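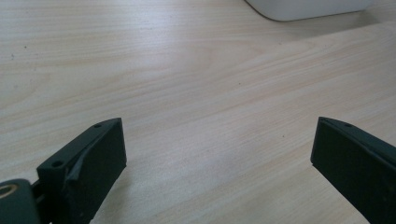
Household robotics

Household robotics is the branch of automation that deals with chores in the home, such as wiping tables, folding laundry, loading dishwashers and putting things away. Single-purpose machines, mainly floor cleaners and lawn mowers, have been sold to the public for years. Machines that can do many different chores in an ordinary home remain largely at the trial stage.

Difficulties

A factory robot usually meets the same part in the same place. In a home, objects are moved daily, lighting changes, and many items are soft, shiny or see-through. Clearing a table calls for several skills at once: finding each object, choosing where to hold it, lifting it without knocking its neighbors, and knowing where it belongs. Thin items lying flat, such as paper or cutlery, are hard for two-fingered grippers, which need an edge to close on. Cloth changes shape as it is picked up.

Training

Many current systems learn from recorded human work. In one method, a person steers a robot arm from a distance. In another, the person does the chore with a hand-held gripper fitted with a camera, and no robot is present. The second method is cheaper and can be used in real kitchens - but the recordings must later be matched to an arm with its own reach and speed.

The Ruchti trial

The Ruchti trial, led by the engineer Reto Imhof, tested a two-fingered arm named Wirko on 12 chores in 34 homes. Of 329 attempts at clearing a table, 64 ended with a person stepping in. Most of these involved stacked dishes or items close to a wall. Folding was dropped from the program in January after repeated failures with fitted sheets.

Shop-floor work

Small workshops share some of these problems. Trilico, a maker of cabinet fittings, uses an arm to sort parts into trays, but staff still handle mixed bins and untangle springs. Bench cleaning is done by hand. Its Foden line, where parts arrive in fixed trays, runs with little help.

See also

Gripper
Imitation learning
Robotic vacuum cleaner
Remote manipulator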